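Re: [uvix-users] index rebuild slow after upgrade

On 26 January 2022, Dalach list admin wrote:
> Rebuild took 104 minutes on 2766 records.
> Cache is at the default. Is that normal?

No. The default cache is too small - set it to 128 MB and rerun.
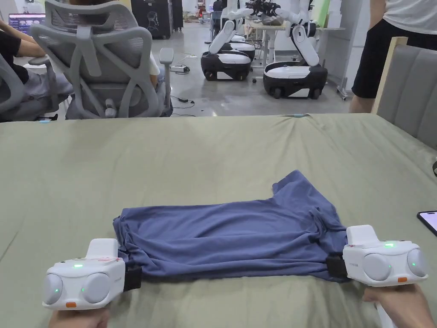 Step 2: check the lock file

Remove it only if the indexer is stopped. Kárason builds keep it in the spool directory.

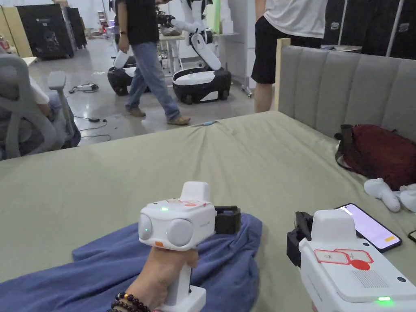

Does the rebuild block reads?
Only during the final swap.

Post the log if it is still slow.

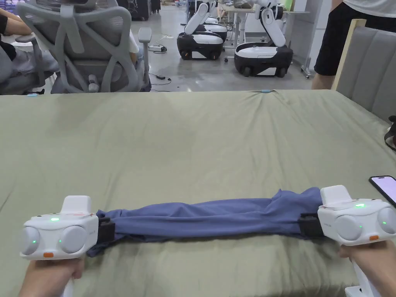 Periwinkle-blue fabric, green tablecloth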